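A few posts on the arms at our place, as people keep asking me whether they've taken our jobs. I work in returns at Widgate. Kitchen and tableware mostly, plus whatever else people put in the box.

Two arms went in on the sorting line in August. Before that there were 19 of us on days. There are still 19, but six have moved to inspection and two are training on the planning desk.

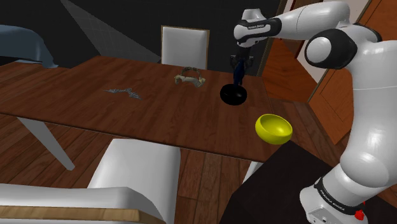

The planning desk is the bit that's new to us. Siiri Hyvönen runs it, and every pick gets tried in simulation before it goes near the line. Bowls are the awkward ones. With the yellow one tipped up at the table corner, you have to decide which side the arm comes in from, and that's a packer's question as much as a programmer's. She asks us now.

What's better: my wrists. I used to lift 1,028 items on a busy shift and I felt it at night.

What's worse: the talking. Inspection booths are single - you can go 60 minutes without a word to anyone. Renato Barrientos has asked for the booths to be paired up and we're waiting to hear.

Pay is the same for now. The planning desk should be a grade higher and it isn't yet. The union meeting on that is at 4 pm in the canteen, both shifts welcome.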